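In praise of the thing that is repaired

When I moved to this country, I had one suitcase and a black bag for my papers. The bag was made by Satow, a small firm which, I believe, does not exist any more. After eight years the zip stopped closing. I asked in a shop where I could have it mended, and the young man looked at me with real kindness and told me the price of a new one.

I think about this conversation often. He was not rude and he was not wrong. A new zip, put in by a person who knows the work, costs nearly as much as a new bag. But I believe we pay for this in another way, and we pay slowly.

In the town where I grew up there was a street called Gresterach, and in it you could find a man for shoes, a woman for coats and linings, and a shop where umbrellas hung from the ceiling with numbers on them. My mother knew which day to bring what. Things were brought in May, when the winter was surely over, and they came back in autumn. I do not want to say that life was better then. We mended because we had no money, and I remember well the shame of a patched elbow.

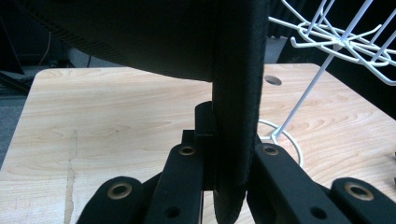 Black fabric, seen from close.

Still, something useful was learned in that street. A child who watches a lining being opened understands that a coat is made of pieces, and that some person has joined them. Today many grown people have never seen the inside of their own clothes - why should they, when the inside is glued?

I would like the shops to help us a little. Let them write on the label whether a part can be changed, and what it will cost. Let the councils give a cheap room in the high street to people who sew, even if it is open only 4 days in the week. And let us, the customers, accept that a mended place may be visible.

My bag was mended in the end, by a tailor two bus rides away. The new zip is a slightly different black. I paid 50 pounds for it, and my neighbour still thinks I was cheated.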